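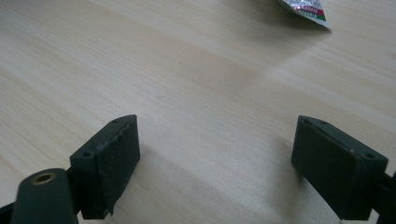

## 4. Table top and card container

This section is for persons who prepare the Dalunlow table for the first time, or after it was moved to another room. Please read steps 1 to 9 before you begin. The work needs almost 60 minutes when one person is doing it alone.

### 4.1 Preparing the table top

1. Put the table on its final place. A carpeted floor is suitable, but check with your hand that the table does not rock at any corner.
2. Wipe the top with a soft cloth, slightly damp. Move the cloth along the grain of the wood and not across it.
3. Dry immediately with a second cloth. Do not wait for the water to disappear by itself.
4. Look at the top from a low side, with the lamp or the window opposite to you. In strong reflected light the wood looks almost white and small scratches are difficult to find, so please look again from the other side.
5. If you find a scratch, write it in the table record (form 1262) together with your name.

**Note:** The top is light in colour and it shows coffee rings very quickly. Cups stay on the side shelf.

**Caution:** Do not use polish with wax. The container will slide on it, and the knob side becomes heavy to turn.

### 4.2 Placing and filling the container

The container is the white one with the curved top, order number 2612 in the Zullido list. It lies with the curved side up and the open front towards the person who is sitting.

6. Carry the container with two hands, one at each side. Do not lift it by the red knob. The knob is small and it is not made for the weight of a full container.
7. Set it down near the middle of the table, a little to the left. The round hole in the wood must stay free, and please keep small cards away from it. 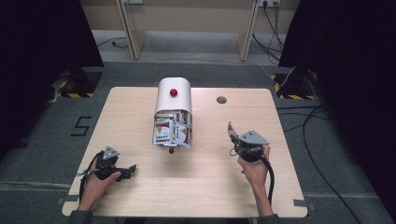 8. Put the printed cards and the small boxes inside from the open front. Begin with the bigger pieces at the back. The pieces with rainbow stripes can go in any order, but it is easier for the next user when the printed side can be seen.
9. Check that you can take out one card without pulling its neighbours. When this is not possible, remove a few pieces and store them in the Vivbridge drawer.

**Note:** Some pieces will stand tilted in the front. This is allowed. Only pieces which are bent must be taken out and made flat under a book for one night.

**Caution:** Do not press the last card in with force. The corners of the boxes become soft, and afterwards the printing comes off in thin flakes. In July we had to order 100 new cards for this reason.

### 4.3 After use

- Bring all cards back in the container before you wipe the table.
- Wipe also under the container. Dust likes to collect along its two long edges.
- Do not pull the table by its edge when you want to clean the carpet. Lift it with a second person.
- Leave the container on the table overnight, with nothing on top of it.

Missing cards are reported to Tsehay Gebru, who keeps the spare sets. For damage of the wood, please ask Natnael Gebreyes before you try any repair by yourself. Wood filler of a wrong colour is very hard to remove later.

Continue with section 5, Chairs and lamp.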